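Gesero Street Portrait Archive
Progress report to the Fanura Fund, second period
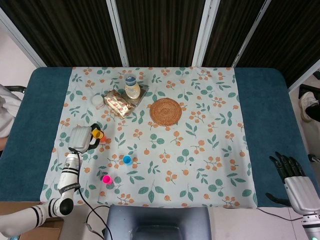
Manee Kongkaew read the last report and asked whether we were building a photography archive or a very slow filing cabinet. She also wanted to know when the public would be able to look at a photograph. Both questions are fair, and I have tried to answer them below in the order she asked them.

Where we are

The Morais studio negatives are now all out of the basement. When we applied to you we said there were "several boxes." There were 57. The grant paid for proper sleeves, two used scanners and a part-time assistant, and it was a good grant for several boxes.

We have scanned 3032 negatives to the standard we agreed on. That covers the whole of the wedding work, the school portraits up to the point where the studio changed its numbering, and most of the passport pictures. The passport pictures were not in the plan. They were filed in the same sleeves as the weddings, so a bride is quite often followed by a man who needed to go to Lisbon in a hurry. We scanned them where we found them, and I would now fight anyone who tried to separate them.

Captions are behind. We have 124 negatives with a confirmed sitter, a confirmed year and a signed permission form. Many more have two of the three. The permission form is the slow part. People are happy to come in, look at their uncle for an hour, correct the spelling of his name and leave without signing anything. We have rewritten the form so that it fits on one page and no longer uses the word "heretofore."

The numbering problem

You asked for more detail on this, which was brave.

The studio used one running number for its first stretch of business. Then a second photographer joined and started again from one. He wrote his numbers in green ink to tell them apart, and green ink of that kind turns brown. The first photographer wrote in brown.

Elvira Henao has worked out a way to sort them using the notches on the edge of the film, which differ between the two brands the studio bought. It works well on sheet film and does nothing for roll film, where we are matching backdrops. The studio owned a painted garden, a painted library and a plain gray. The painted library was repaired at some point and gained a shelf, so anything with the extra shelf is later. I did not expect to spend a winter counting shelves, but the dating it gives us is better than what the ledgers give, and Elvira has written it up as a note other small archives can use.

The ledgers themselves are in decent shape apart from the one that was used to prop up a sink.

The exhibition

The first public showing was supposed to be in December. It did not happen. The room at the library was double-booked with a tax clinic, and the tax clinic had more chairs. We have since looked at three other places and settled on the upper floor at Desora, which has good walls, a working elevator and a lease that says in writing that the room is ours for the run.

The selection is done at 60 percent or so – the argument over the rest continues by email. One side wants the best photographs. The other wants the most typical ones, including the sitters who blinked. I am on the side of the blinkers but have been asked to present this neutrally.

Prints will be made from the scans and the original negatives will stay in cold storage. Two framers have quoted. The cheaper one wanted to crop everything to a standard size, and he could not be made to see why this upset us, so we went with the other.

Talks and workshops

We ran 5 sessions on reading old portraits: how to spot retouching, what the props were for, why hardly anyone smiles with their teeth. Attendance was good for the first four. The fifth was on glass plates and fell on the same evening as the high school play. Those who came stayed late, and one of them went home and came back with a plate of her own, wrapped in a bath towel, which we have now scanned for her.

The retouching session should be repeated. It was the only one where people stood up to get nearer the screen. The second photographer took years off every face that came through the door, using a pencil, and once you know how he did the chins you see it everywhere.

Money

Spending is close to the plan on sleeves, storage and wages. We are over on the scanners, one of which needed a new lamp within weeks, and under on travel, as the trip to see the family papers turned into two phone calls and a package in the mail. I would like to move the travel money across to cover the lamp and part of the framing. The revised budget sheet is attached and adds up, which I mention only in view of the last one.

We are not asking for more at this stage. We may ask later, for the roll film, and I would sooner say so now than spring it on you.

What has gone badly

The online catalog is not live. We chose software that was free, and we have been paying for it ever since in evenings. It handles images well and names terribly. Any sitter with two surnames gets filed as two sitters, and this is a town where nearly all of them have two. We have a fix that works on a test set and breaks on hyphens.

We also lost a week to relabeling after I misread my own spreadsheet. No negatives were harmed.

Next period

Finish the roll film from the painted garden. Get the catalog to accept hyphens. Agree on the exhibition list and send it to the printer. Collect permission forms in person, on Saturdays, at a desk by the door where people have to pass us on the way out.

To answer Manee's second question, the Desora showing will open before your next review, and she is invited to the evening before it, with chairs.

Gesero Street Portrait Archive | Contact the archive office | © 2026 | Back to top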